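Hand budget for the linen cell

tpacheco
We have 2,000 left for spares on the Ornetti cell. Four-finger hand on white sheets. Sleeve first, or fingertips?

s.louro
Fingertips. Ours wear faster than the sleeves. Pollano quoted 67 each, 12 minimum.

dunleavy_r
Disagree. A torn sleeve stops the arm. Tips can wait.

s.louro
Only if you keep a second hand. Do you?

tpacheco
No second hand. Sleeve lead time is the open question, so I'm asking Pollano before I split the order.
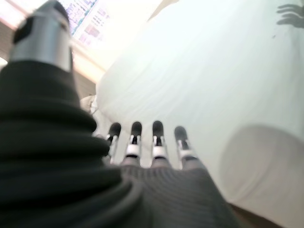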